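Wheels With Teeth
A quick guide to gears, by Khanyisile Pillay
For the Ulness Young Makers page

What is a gear?

A wheel with teeth. Really, that's the main bit. The teeth of one wheel fit into the gaps of the next wheel. Turn one and the other has to turn as well. No slipping.

Two smooth wheels pressed together can do the same job, sort of. But get them oily or push them too hard and they slide. Teeth don't let go.

Where are they hiding?

All over your house, probably. Have a think before you read the list.

Hand whisk (the kind with a handle you wind)
Wind-up toys
Clocks with hands that tick
Salad spinner, under the lid
Electric drill
Some pencil sharpeners, the sort you crank
Cars. Loads in cars.

Bikes have toothed wheels too, only those don't touch each other. A chain goes between them. When the wheel is made for a chain it's called a sprocket. Good word. Use it at tea.

Which way does it go?

Put two gears side by side. Turn the first one clockwise (the way clock hands go). The second goes the other way, anticlockwise. Always.

Add a third in a row. That one goes clockwise again, same as the first. Fourth, anticlockwise. And so on down the line.

Now the tricky one. Three gears in a triangle, all touching. Can they turn? Try it with your finger in the air first.

No! They jam. The third gear is being told to go both ways at once. It just sits there stuck.

Fast or strong?

Say you have a little gear with ten teeth and a big one with thirty. They're touching. Each time a tooth on the little gear moves along, a tooth on the big gear moves along. So when the little gear has gone round once, ten teeth have passed. The big gear has only moved ten out of its thirty. A third of the way round.

So the little gear has to go round three times to get the big one round once.

Turn the little one: the big one goes slower, but it turns with more push. Handy for lifting something heavy.

Turn the big one: the little one whizzes. But it's weaker, and easy to stop with a finger. (Don't use your finger. Use a bit of cardboard.)

You can't get both. If you want speed you pay with push. If you want push you pay with speed. On a bike going up a steep hill you choose push, so your legs go round like mad and the bike crawls. You know the feeling.

How old are gears?

Old. People were making them more than 2,000 years ago, in Greece and in China and other places too. One famous machine was found in a shipwreck near a Greek island. All green and crumbly from the sea. Inside were bronze gears, and it could show where the Sun and Moon would be in the sky. Quite a thing to find on the sea bed.

Later came water mills and windmills with big wooden gears. The teeth were often seperate pieces of wood, pushed into slots. If one snapped you knocked it out and put in a new one. Much cheaper than a whole new wheel. Evine Mill, up the lane from us, still has its big wooden gear and you can go and look at it on open days. Bring a coat, it's freezing in there even in April.

The millers there kept a notebook. One page says 3,614 sacks ground in a year. That's a lot of flour and a lot of turning. Another page just says "tooth gone again".

Kinds of gear

Right, quickly.

Spur gear. The plain one. Flat like a biscuit, with straight teeth all round the edge. If someone asks you to draw a gear, you draw this. Strong, simple, a bit noisy when it goes fast.

Helical gear. The teeth slant. They slide into each other bit by bit so it's quieter. Cars use these.

Bevel gear. Shaped like a cone with the top chopped off. It turns a corner, so a rod going along can spin a rod going up. Look in a hand drill, the old wind-up type.

Worm gear. Looks like a screw. It turns a toothed wheel very slowly. Guitars have tiny ones, up by the tuning pegs.

Rack and pinion. A round gear on a flat strip of teeth. Turning becomes sliding. Steering in lots of cars works that way.

The hole in the middle of a gear is called the bore. A rod goes through it, and the rod is the shaft. Look for the bore on the steel spur gears. 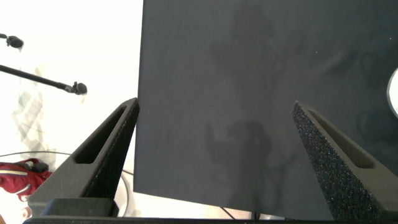
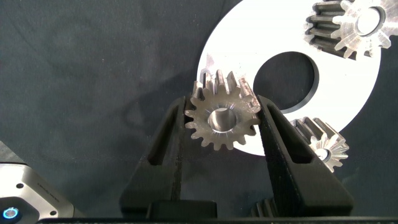
Spur gear, bare steel. Straight teeth, and the bore in the middle.

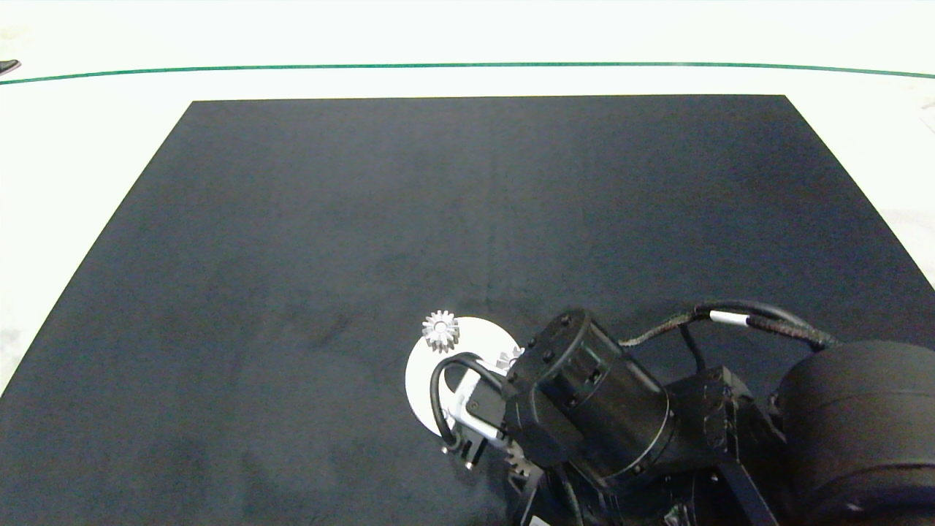
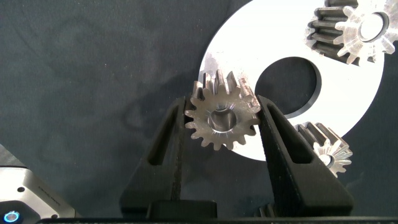
Spur gear, with a shiny ring of metal round the bore.

Make your own

You need:

Thick cardboard (box sort, with the wavy bit inside)
A round lid to draw round
Scissors, and a grown-up if the card is tough
Glue
Split pins, 2 will do
A big flat piece of card for the base

1. Draw round the lid twice. Cut out both circles.

2. Peel the paper off one side of a long strip of card so the wavy bit shows. Those waves are your teeth.

3. Glue the strip round the edge of each circle, waves facing out. Hold it till it sticks. Boring but you have to.

4. Poke a hole in the very middle of each one. The very middle! Mine was off the first time and it wobbled like a jelly.

5. Pin one to the base. Put the other next to it so the waves just meet, then pin that one too.

6. Turn one. Watch which way the other goes.

If it sticks, the gears are too close. If it slips, they are too far appart. Move a pin and have another go.

Try next

Make a smaller one from a bottle top and pin it beside a big one. Put a felt-tip dot on the edge of each. Now count how many times the small dot comes round before the big dot gets back to the start.

Words to keep

Bore: the hole in the middle
Shaft: the rod that goes through it
Mesh: when teeth fit together
Sprocket: toothed wheel for a chain
Gear train: a row of gears all working together

Next page: pulleys and rope.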